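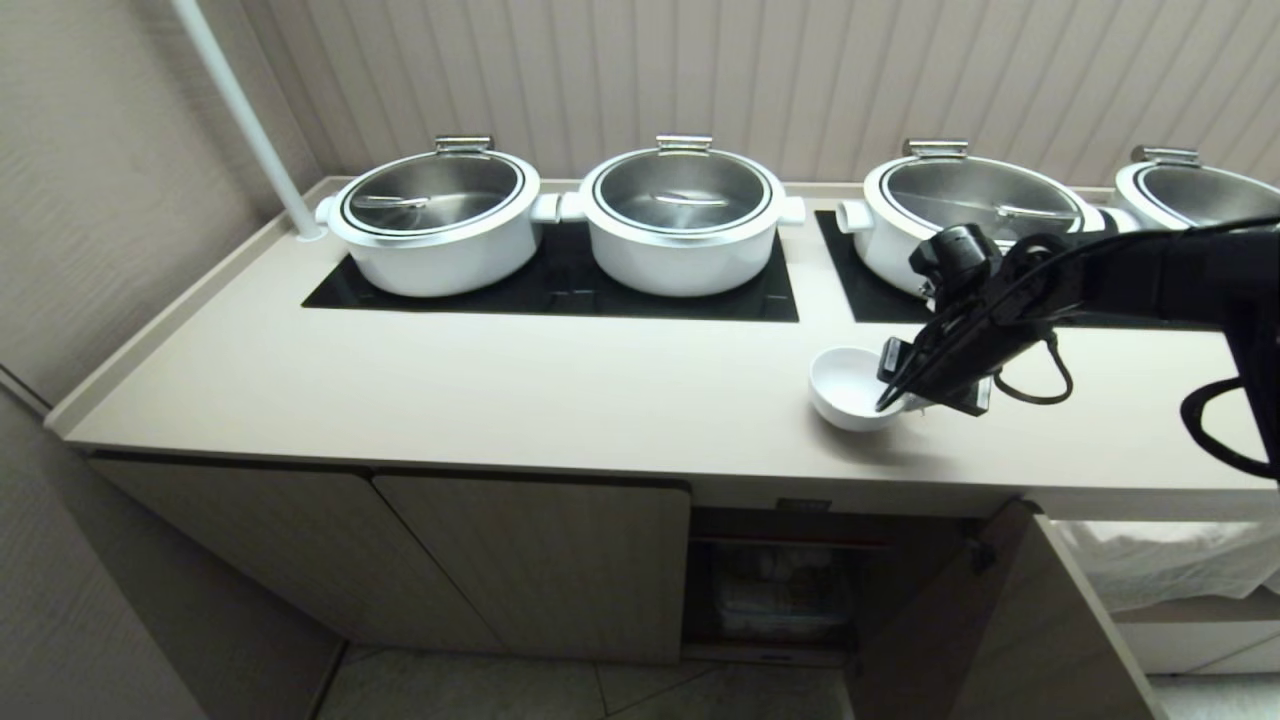

Notes on Two Grippers, After the Second Month

Posted Sunday, May 10, 2026

Since the last entry I have received several requests for a fuller account of the gripper comparison. The following is a record of what was tested, in what order, and what I would advise a reader with a similar arm to do. It reflects my own work in a kitchen setting and should not be read as a general ranking.

Two units were compared. The first is the Prekido two-finger gripper, which came with the arm. The second is the Sunar, purchased separately in November, with shorter fingers and a softer pad. Both were run from the same Triseo controller, with the same speed limits and the same operator. A third unit, from Panasiuk, was returned before testing because its mounting plate did not match the arm.

The tasks were ordinary ones: lifting a lid by its handle, moving a small bowl along the counter, opening a cabinet door, and taking a light item from a low shelf. Each gripper was given 400 attempts, spread over the four tasks. An attempt was counted as a success only if the object was released where it was supposed to be, without a second grasp.

The Sunar was the better of the two on lids. Its pads settle against a metal bar and hold it without much force. On bowls the result was reversed. The longer Prekido fingers can reach down inside a rim while the body of the gripper stays clear of the counter, and the Sunar could not do this without tilting the wrist. On cabinet doors I found no difference worth reporting.

Bare Prekido fingers are too smooth for glazed surfaces. I therefore wrapped them in tape, which is a common remedy and a cheap one.

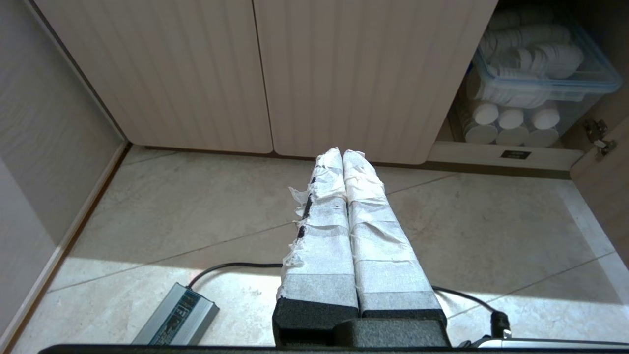
Tape has its own costs. It creases, it lifts at the edges, and once a corner is loose it will catch on whatever is nearby. A thick wrap also changes the closed position of the fingers, so the controller must be told the new zero. I neglected this for one full session and had to discard 88 attempts. Zeeshan Malik, who wrote the calibration routine I use, has suggested a thin rubber sleeve instead, and a set is on order.

A word on the wrist camera. It was mounted at the same height for both grippers, and the long fingers take up a good part of its view. With white tape on them, the automatic exposure also tended to darken the rest of the picture -- a small matter on a bright floor, but a serious one when looking into a cabinet. I have since fixed the exposure by hand and would recommend the same to others.

For the present, the Prekido remains on the arm. The sleeves will be tested on the bowl task first, with the controller settings unchanged, and the results will be posted in the same form as these.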